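Garment rail notes, Monday, 14:20 - JI

Samples for the Brallen wash and hang comparison. Two hangers at the start, one per style. Hook height above the bench set at 85 cm, measured by Rainer, same as October.

1. Curtain pulled across behind the rail. Creases left in.
2. Blue corduroy onto a white plastic hanger. Collar area folds forward into a thick roll, ribs no longer parallel. Lighter streaks at the shoulder - ask Hannelore if 2545 has the same.
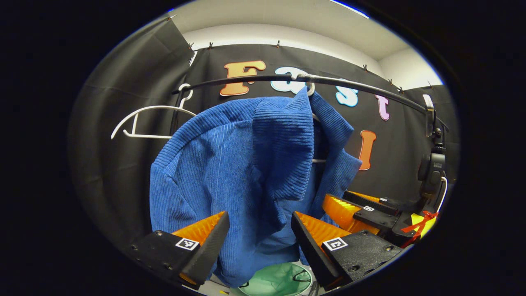

3. Refold collar, straighten shoulders, rehang. Log under 2545-B. Joyce to check the rib direction.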